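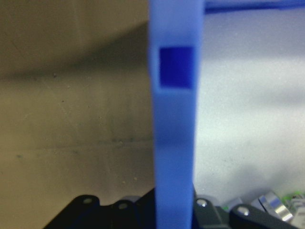 # Chapter 9: Sorting Small Parts

Mixed bin, flat table, one roll of tape. That's most of the chapter. You'll learn to take a jumble and give every piece a place you can find again on Wednesday morning.

Start with the surface. Kraft paper, then tape lines, long ones first, crosswise after. Wrinkles are fine. Kálmán Kerekes, who ran the parts room at Stitness, relaid his paper every November and never once got it flat.

Terms to know before section 2:

- **cell** — one taped rectangle, one kind of part
- **source bin** — where the mixed stuff lives
- **stray** — a piece that fits no cell yet

Keep bins at the far end, so the near rows stay clear for your hands. Don't sort by color first. Shape, then size, then color if you realy need it. More on strays in section 2.

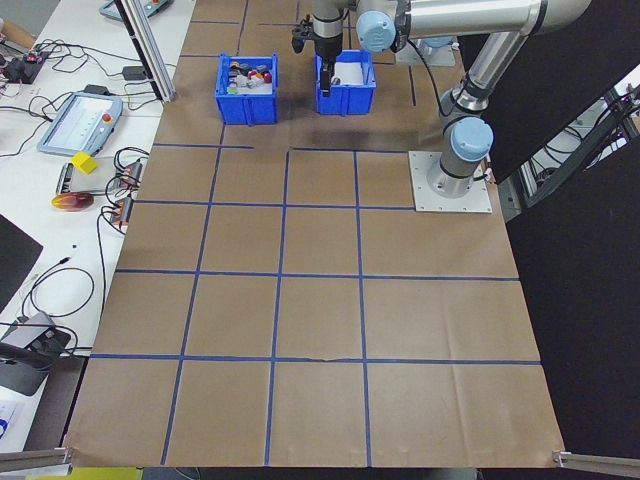

*Fig. 9.1. Kraft paper marked into cells with blue tape, two blue bins at the far end.*

Before reading on: sketch a grid for 26 mixed peices. Pencil only, you will change it.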